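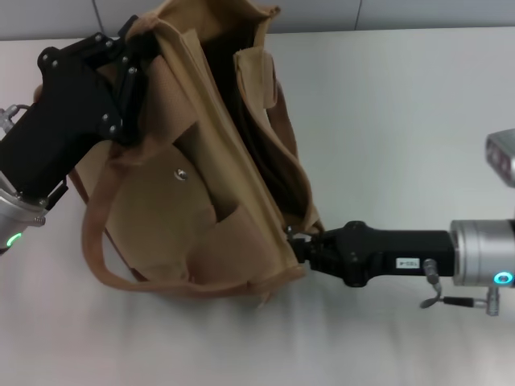 Unit 5: Dropped status messages in two-arm handling

Read this before the lab. You will need the grip log from last week and the cell layout sheet.

Background

The case comes from the Landville packing cell, where two arms open soft bags so that an item can be put inside. The arms run under a cell controller called Vevico. Each arm has its own motion program, and the two programs exchange status messages: ready, gripped, holding, released. Neither arm is supposed to pull until both have reported "gripped."

Soft goods are harder than boxes. A box is either in the gripper or out of it, and its shape tells you where the other side is. Fabric folds, slides and stretches. A gripper can close on one layer when it was meant to take two, and a strap can lie across the place where the fingers should go. The controller can't see most of this. It knows finger position and motor current, and it works from those.

What happened

The cell was running a test of 3,000 open-and-release cycles. At cycle 1,102 the left arm began its pull while the right gripper was still closing. The bag was dragged sideways across the table, the strap caught on the right wrist, and the left arm kept pulling until it reached its force limit and stopped. The right arm did not stop. It finished closing on nothing, reported "gripped," and started its own pull.

The operator pressed the stop button. There were no injuries. A cable at the right wrist was pulled out of its plug and the bag tore at one seam.

Sequence from the log

1. Left arm reports "gripped."
2. Right arm sends "closing." The message is delayed.
3. Controller reads the last stored value for the right arm, which is "gripped" from cycle 1,101.
4. Controller releases both arms to pull.
5. Left arm hits its force limit and goes to a local stop.
6. Right arm reports "gripped" with its fingers fully closed.
7. Right arm pulls until the operator stops the cell.

Causes

Stale data. The status value was never cleared between cycles. As long as messages came in on time, the old value was always overwritten before anyone read it. The fault was there from the first cycle.

Weak grip check. The program accepted "gripped" whenever the motor current went above a threshold. Fingers closing against each other will also raise the current. Finger position should have been checked too. Fully closed means there is no fabric between the fingers.

Local stop only. A force limit on one arm stopped that arm and left the other one free to move. When two arms hold the same object, a stop on either one has to reach both.

Repairs made

The status value is now reset at the start of each cycle, and every message carries the cycle number. A message with the wrong number is thrown away. The grip check uses current and position together. The force limit on each arm is wired to a shared stop. After the changes the cell was run for 1,000 cycles with message delays added on purpose.

Note that a shared stop brings a problem of its own. Both arms freeze with the fabric still under tension. The release procedure says to open one gripper at a time from the panel, with hands off the bag until the second gripper is open. Do not try to free a strap by hand while the arms are powered.

For the lab

Use the Grikora simulator. Set the message delay to zero and run the original program, then raise the delay in small steps until the early pull appears. Write down the delay at which it first happens, and whether it happens every time. Then add the cycle number check and repeat. Hand in both logs with one page of explanation.

Comments

politis_lab: In step 6, is the right gripper fully closed before or after the left arm stops? The order isn't clear to me from the log.

Reply: After. Compare the time stamps, the left stop comes first.

rmk: My simulator run shows the fault at zero delay. Is that a setup mistake?

Reply: Check that you loaded the original program and that the delay setting was saved. It resets when you reopen the file.

Related items

Unit 4: Force limits and what they protect
Unit 6: Cable routing at the wrist
Lab sheet: Reading a grip log
September schedule and lab hours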